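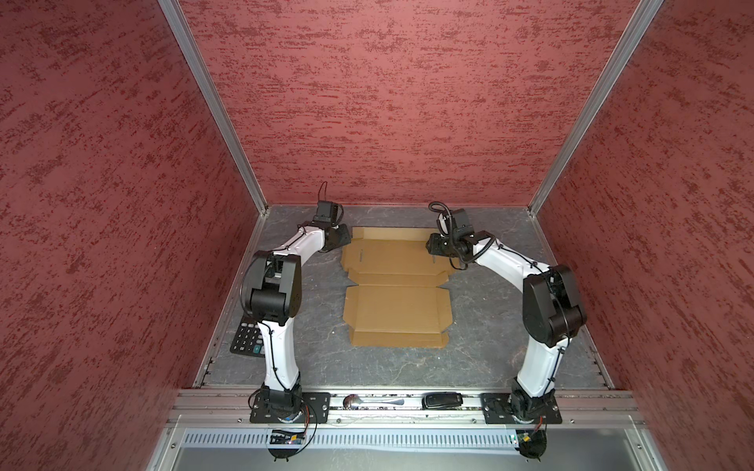

Gresov Community Archive: Interim Report to the Dalsgaard Fund

1. Progress to August

The grant supports the listing and rehousing of the parish papers held at Gresov. Of the six deposits covered by the agreement, four have now been listed in full. The catalogue stands at 259 entries, mostly school registers, drainage accounts and letters concerning the ferry. Skarphéðinn Eyvindsson has checked the place names against the older maps and corrected the index.
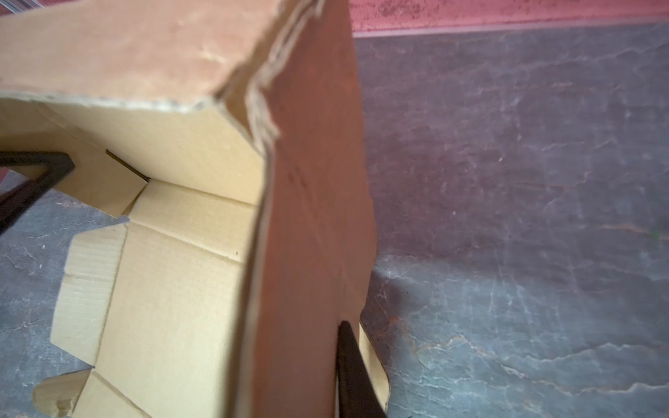 Rehousing has moved more slowly than listing. Two deposits remain in the cartons in which they were received, and the budget line for archival boxes is largely unspent. Ordinary corrugated cardboard tears along its edges and sheds pale paper fibres where the outer layer comes away, and it is not suitable for long-term storage. An order for acid-free boxes has been placed with Drevard – delivery is expected before the next report.

2. Matters for the Fund

Eyvindur Bundgaard has asked that the public reading day be moved to the spring, when the main hall will be free. No additional money is sought. We would be grateful for the Fund's written agreement to this change, and to carrying the unspent storage budget into the second year.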